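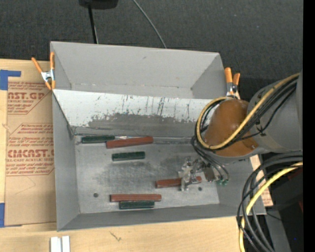
Green and reddish-brown blocks in a grey metal bin

Call for participants: reading the news of political violence in two languages

The Jalico project is looking for 20 people who read or watch foreign news regularly in at least two languages, and who are ready to keep a written diary for six weeks. The diaries start in February. We pay 500 pounds to each participant who completes the work.

What the study is about

When there is an attack in one country, the news of it is written many times, and each time a little differently. A newspaper in the capital will call the attackers one word, the television of the neighbouring state will call them another, and on the message channels of supporters there will be a third. Many of our readers in Lellgate live with two or three of these versions every day. They hear one at work, another from their parents by telephone, and then they look at their own screen late in the evening.

We would like to understand how people move between these versions. Which one do they read first? When do they stop believing a source, and do they come back to it later? Do they discuss it at home, or do they prefer to keep silent? There is a lot of writing on how armed groups make their propaganda, and much less on the ordinary reader who meets a piece of it between the weather and the football.

In the first part of the project, Liviu Ciobanu and Kittipong Phuthong collected 3000 public comments left under news reports of attacks and of military operations. The comments were useful, but a comment is short and often it is written in anger. The diary should give us something slower.

Who can take part

You should be 18 or older and live within reach of Lellgate, as there are two meetings in person. You should read news in English and in one other language. We are especially glad to hear from readers of Arabic, Urdu, Turkish, Romanian, Ukrainian, Somali and Thai, but please write to us also if your language is not in this list.

You do not need a degree or any knowledge of politics. We don't ask which party you vote for or which religion you have, and you are free to leave this out of the diary. It is no problem if your written English has mistakes. You can write the diary in your other language if this is easier, and we will arrange the translation.

We cannot accept people who work at present as journalists, as police officers or for a government ministry.

What you will do

First there is an introduction meeting, in the evening, from 6 to 8 o'clock. Lucian Furtună will explain the diary and answer questions. Tea and sandwiches are provided.

After this you write at least three entries each week. An entry can be half a page. You note what news of conflict or political violence you met that day, where you met it and what you thought. If you have met none, you write this down too. We never ask you to look for violent material. Please do not search for videos of attacks or open the channels of banned organisations for the study. If such material reaches you by accident, write only that it happened, and do not save it or send it to us. To keep or share it can be against the law.

In the middle of the six weeks one of us will telephone you for a short talk. At the end there is an interview of one hour, at our office in the Palamarchuk building, second floor. There is a lift.

Payment and travel

The sum of 500 pounds is paid in two halves, the first after the third week and the second after the final interview. If you decide to stop before the end you keep what you have already received, and you do not have to give us a reason. Bus and train tickets for both meetings are paid back separately, so please keep them. Childcare can be arranged if you tell us in your application.

Your privacy

Your name is removed from the diary before anybody outside the team reads it. We also change names of streets, workplaces and relatives. The list which connects names and diaries is kept by Virgil Crăciun alone and is destroyed when the final report is printed. The study has been reviewed by the ethics panel of the Seneck Institute, which also finances it. You can ask for your diary to be withdrawn until the day the report goes to print.

We must inform you of one limit. If somebody writes about a concrete plan to hurt people, we are obliged to pass this on.

How to apply

Send a letter of one page, by e-mail or by post, in any language you like. Tell us which sources you normally follow, how often, and in which languages. Mention also the evenings on which you cannot come. A CV is not needed.

Applications are read by Tincuța Vasiliu in the order in which they arrive, and everyone will receive an answer, also those we cannot take. For questions you can telephone the Jalico office in the mornings and ask for Tincuța or for Lucian.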